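What an Open Day Should Show

Public demonstrations of robots have long followed one pattern. Visitors stand behind a rope, a machine repeats a task it has rehearsed, and the audience applauds. The open day held last October at the Skendotus workshop in Vadthorpe took a different course, and it is the view of this office that other institutions should study it.

The workshop admitted 112 visitors in groups of 20. Each group spent 30 minutes at the benches, where staff of the Tovari handling project were recording the picking up and moving of ordinary soft and shiny things with hand-held grippers. The work was slow. Items were dropped, and the staff carried on without comment. Visitors were free to ask questions at any point, and many did.

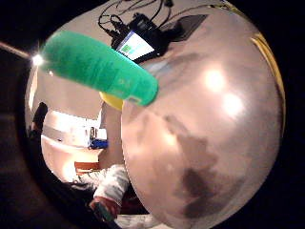
Page last changed: 7 Jul 2021

A green foam cylinder and a large, glossy, rounded object are not what most people expect to meet at a robotics bench. Yet objects of this kind teach the public more than a polished routine can. A curved, reflective surface throws back the ceiling lights, and a visitor who has seen the gripper's own view of it will understand why a machine may struggle with something a small child handles easily. The same visitor will also have noticed the cables, the screens and the people at work, all of which a staged show tends to hide.

Some will object that unfinished work invites doubt. The Huttunen hall, which seats 200 for its yearly robot show, has made that argument for years. We respect the position but do not share it. Doubt that rests on what a person has seen is useful to a public body – it leads to better questions about cost, safety and jobs.

We therefore ask that any open day supported by public funds set aside part of its program for work in progress, with staff present who do that work every day. Visitors should be allowed to stand close enough to see it fail.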